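Oct 12, 2018
Notebook, long room, equipment planning

Right, budget. Vaughan Henare wants the December order list from me before the end of the month and I've been putting it off, so I'm writing it all down in here first and will tidy it into the proper form later. If you're reading this and you disagree with any of it, pencil in the margin please, not a sticky note. The sticky notes fall out.

Where we are now: two hand-held grippers in use, one pair, left and right. They're good! I like them more every week. But one pair means one person collecting at a time while everybody else waits for a turn or goes off and does their email, and then we all complain that the hours are low. The hours are low because there's one pair.

So the big question is how many more. My first thought was two more pairs, which would let us run three desks along the brick wall side and still leave the long row free for people doing actual work. Vaughan's thought was one more pair and a decent spares box. We went back and forth over lunch and I think he has half a point. Every time a finger pad goes we lose the rest of the afternoon, and a second pair with no spare pads is just a second thing waiting to be out of action.

Things that wear, as far as I can tell from my own notes since spring:

Finger pads. Top of the list by a mile. The rubber is fine on cardboard and cloth and gets chewed up on anything with an edge.
Cables. Mostly at the plug end, mostly from being trodden on.
Marker mounts. The printed ones crack at the screw if you do them up too tight (me, both times).
Marker faces. They scuff, and a scuffed one tracks badly long before it looks bad.

Lockyer will sell us pads in bags of 40. I'd assumed that was silly for a group our size, but the bag price is so much kinder than buying them one by one that it would be daft not to. One bag then. If we still have half of them next autumn I'll eat my words and use them as furniture feet.
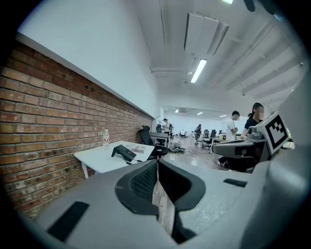 Then there's the tag question. Bence Szilágyi wants us to move everything over to cubes with tags on several faces, and to stop bothering with flat single tags on anything new. I'm with him on that. With a flat one you turn your wrist a bit too far and it's gone, and then you spend your evening looking at gaps in the track. Cubes cost more in printing time and they're a pain to glue straight, but the plastic itself is pennies. I've put down 8 cube blanks. Patwood can print them if our own printer is still sulking, though I'd want to check their corners are square before we commit. The last lot of brackets we had from them were lovely to look at and a touch out of true.

Bence also asked for a glueing jig. Yes. Cheap. Should have had one from the start.

Furniture and floor, which always gets left off these lists and then we end up borrowing from other people's desks:

The white desks are fine for collecting, right height for sitting, and they wipe clean. I don't want to buy fancy adjustable ones even though the Flernitz catalogue has been left open at that page by someone who shall remain nameless (Vaughan). What I would like is proper cable covers. Power strips and leads are forever ending up on the floor by the chairs, you've got a gripper in each hand so you're not looking at your feet, and one of these days somebody's going over. Cable covers, two lengths, plus a bag of the hook and loop straps. Also some crates or shelving so that kit stops living in a heap on the floor.

Lighting. I'm going to argue against spending here. Bence thinks the ceiling lights give too much shine off the tags and would like diffusers. Might be true, but I tried matt laminate on one set of tags in the summer and it did most of the job for the price of a sandwich. Let's do all the tags in matt first and look at the numbers again after Christmas.

Now the part I keep going round in circles on, the arm. The whole reason for the hand-held work is that it's supposed to end up on a real arm, and sooner or later we need our own time on a decent one to try things out. Options as I see them:

Buy the Flellel. Lovely bit of kit, eats the entire budget and a slice of next year's, and then we have an arm and no spares and one pair of grippers. No.

Lease it from Flernitz for a quarter. More sensible. They'd want the room measured and a fixed bench, and I don't believe any of our desks would count as a fixed bench. So add a bench. They've also been vague about who pays if it goes wrong, and I've asked twice in writing. Until I have an answer I'm not putting a figure on it.

Wait. Carry on collecting with the hand-helds until spring, get the hours up, and go into the arm conversation with a proper pile of data behind us. This is where I've landed, I think. It's a bit dull. Vaughan will be pleased, which is annoying.

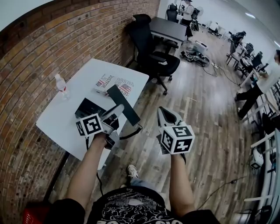

Both grippers in use at the white table, tag cubes fitted.

A thing about objects, while I remember. We need a props budget line, even a tiny one. At the moment we use whatever's on the desk, so a water bottle, a book, some small box, and that's all right for a warm-up but it means nothing can be repeated. If somebody takes their bottle home the task is gone! I'd like a set of props bought in twos, labelled, kept in one place and not drunk out of. Kitchen bits, stationery, a few soft things, a few awkward floppy things. It'll come to less than the cable covers and do us more good than nearly everything else on this page.

Chairs. Someone will ask, so: no new chairs. We have chairs. The black mesh ones are comfortable enough for long sittings and the castors roll well on this floor (too well, if you lean).

Storage for recordings. I keep forgetting this and it isn't small. If we double the number of pairs we double what comes off them, and the drives are already a juggling act. Two big drives, one to work from and one to sit in a different building. Bence has a view about which make and I'm going to let him have it, on the condition that he also writes the backup script he promised me.

So the list as it stands tonight:

One more pair of grippers (firm)
A further pair (only if Lockyer shift on price)
Pads, one bag of 40
Spare cables, both ends strain relieved this time
8 cube blanks, glueing jig, matt laminate
Cable covers and straps
Crates or shelving
Props in twos
Two drives
Arm: nothing yet, revisit in spring

I haven't added it up. I know, I know. I did a quick sum on the back of the Patwood envelope and it came out under, but I'd left the drives off and possibly the tax.

To chase:
Lockyer, lead time on grippers. Last time it was long and they went quiet in the middle.
Flernitz, who pays for repairs on the lease. Third time of asking.
Patwood, one sample cube before we order the rest.
Vaughan, whether shelving comes out of our pot or the building's. I say the building's.
Bence, drive make, script.

Also need to ask whether anything ordered in December counts for this year or next if it arrives after the break. I'm sure I was told last year and I'm sure I wrote it down, just not in this book.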